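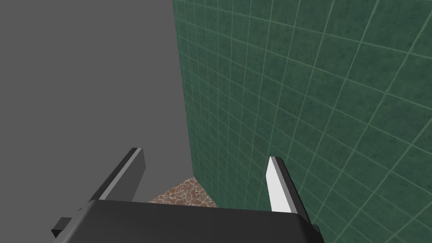

Unit 6: Planning and budgeting for a two-arm work cell
Instructor: Madalena Garcia
Handout version: 14 June 2026

Read this before the lab planning session. You will need it for the worksheet due in October.

1. Start with the task, then the equipment

Most budget requests we see begin with a robot model and a price. Start one step earlier. Write down what the arms must reach, what they must grip and how far the base has to move. Our reference task for this unit is the Clemeo drawer task: a low dresser in a small room, two arms, one gripper on each. All of it runs in simulation first, so the only costs at this stage are computer time and staff hours.
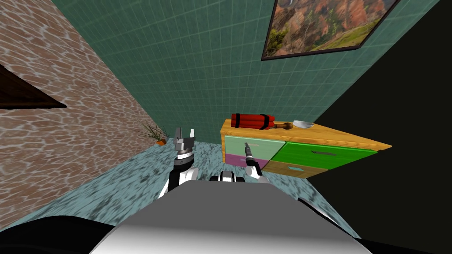
Reach is the first number to settle. A robot that can touch an upper drawer may still be too close to open it fully. Plan for the base position with the drawer pulled out, and add 15 cm of clearance on every side. If the clearance is not there, you are buying a different arm or a smaller dresser – price both.

2. Grippers

Order grippers as a separate line from the arms. Vendors like to bundle them, and the bundle hides what a spare costs. In our sample quote from Prolell, a set of replacement fingers is $534. The Zivovside quote lists the fingers at no charge but adds $100 per visit for fitting. Work out which is cheaper over your planned period, using the wear rate on your own worksheet. 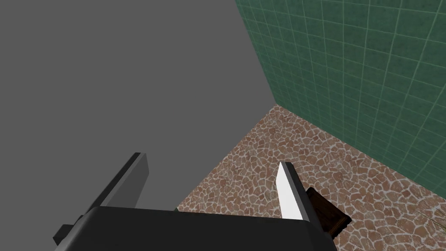
Finger length and opening width decide which objects you can use, so list the objects before you ask for quotes. Include the awkward ones: thin handles, shallow bowls, anything low to the floor.

3. Simulation time

Budget hours for building rooms as well as running them. Wall and floor textures, furniture and small props all take someone's time. Ihor Savchuk keeps the hour log for the Prata project and will bring a copy to the session. Note how much of it went to fixing camera views – many groups leave that line out entirely. 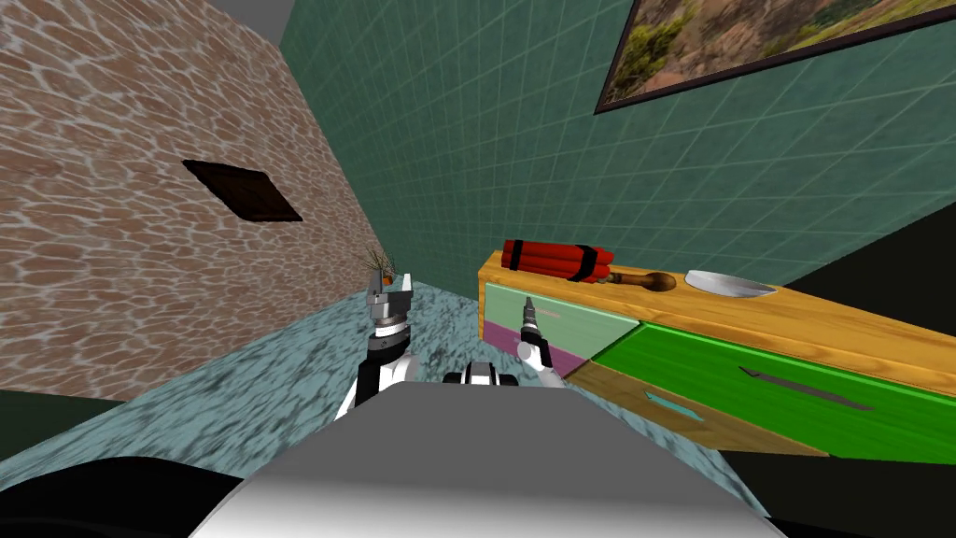 Figure 4. Clemeo drawer task in simulation, with the right arm near the cabinet.

4. For the worksheet

Work in groups of two. Hand in one page with these lines filled in:

Arms, including mounting
Grippers and spare fingers
Simulation hours, building and running
Furniture and test objects for the real room
Installation and training
Reserve

State the reserve as a share of the total and say how you chose it. Quotes go in an appendix, with shipping shown separately.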